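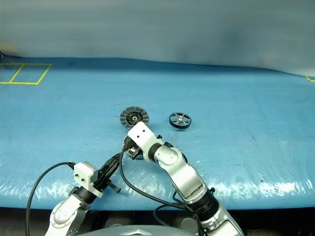

Ticket 721: Barcode labels print blank after first label in batch

Status: Closed
Priority: Normal
Opened: February
Site: Joltville, rear workshop
Station: bench with the blue cover and yellow tape
Product: Trundley desktop client, Pruller thermal label printer
Category: Printing / drivers

Original report

Labels sent from Trundley print correctly one at a time. When a batch is sent, the first label is fine and the rest come out blank. The blank labels feed at the right length and the printer shows no error light. Batch size makes no difference. The same batch sent from the front office PC to the front office printer is fine. Both printers are the same Pruller model and were bought together. We have 3780 labels to get out before the Calvo stock can be shelved, and printing them singly is not workable.

Update, 8:40 a.m.

Ran the printer self-test with the feed button held down at power-on. Test pattern is clean, no missing dots, no fading. Print head ruled out.

Swapped the label roll with the front office. No change. Swapped the ribbon. No change. Put the original roll and ribbon back.

Update, 9:25 a.m.

Connected the workshop printer to the front office PC. Batch printed correctly. Connected the front office printer to the workshop PC. First label good, remainder blank. The fault follows the PC.

Compared driver versions. Both PCs have the same one. Compared Trundley versions. Also the same. Template files have matching size and modified time.

Update, 10:10 a.m.

Removed the driver on the workshop PC, restarted, reinstalled from the copy on the shared drive. No change. The reinstall kept the old preferences, so this test does not mean much. Removed it again with the option to delete saved settings. Restarted, reinstalled, set paper size by hand.

Result: first label good, second label good, remainder blank. Repeated with the same result. Different symptom, same general fault.

Update, 11:30 a.m.

Set the print queue to keep documents after printing so the job could be examined. Saved a batch to file on each PC and compared the two as text.

On the front office PC, each label in the job has its own complete block: format start, field positions, field data, format end. On the workshop PC, the first block is complete. The later blocks have the format start and end but no field data. The printer is being asked for blank labels and is printing them.

This clears the printer, the cable and the roll. The data is being lost between Trundley and the queue.

Update, 1:15 p.m.

Checked the print options inside Trundley (File, Preferences, Output). On the workshop PC, "Reuse static fields" is checked. On the front office PC it is not.

With this option on, Trundley sends any field that repeats from label to label only once and expects the printer to hold it in memory. The Calvo template has the item number marked as static. It should be marked as variable. The barcode takes its value from the item number, and the description line is tied to the barcode, so all three drop out together.

Unchecked the option. Sent a batch of 9. All good.

The extra good label seen at 10:10 has not been explained. The driver may buffer differently with default settings. Not followed up.

Update, 2:05 p.m.

Sent a batch of 145. All printed, all with data. Scanned the first, the last and a handful from the middle with the handheld scanner. All read correctly and matched the item list.

Print speed is slower with the option off. There is a short pause between labels that was not there before. Acceptable for this site.

Cause

"Reuse static fields" was on at the workshop PC, combined with a template in which the item number was wrongly marked static. Either one alone does not produce the fault. The front office has been using the same bad template without trouble for this reason.

Fix

1. In Trundley, open File, Preferences, Output and uncheck "Reuse static fields". Restart the client.
2. Open the Calvo template, select the item number field and change Type from Static to Variable. Save under the same name.
3. Clear the print queue before sending anything new. Jobs already in the queue keep the old data.

Both PCs now have the corrected template. The previous version is on the shared drive in the templates folder with "old" added to the name. Do not load it.

Open items

Template for the small shelf labels has not been checked for the same error. Moved to a separate ticket.

Keep-documents setting on the workshop queue turned off again at 2:20 p.m.

Closed by support desk, 4:30 p.m. Site confirmed the remaining labels are printing.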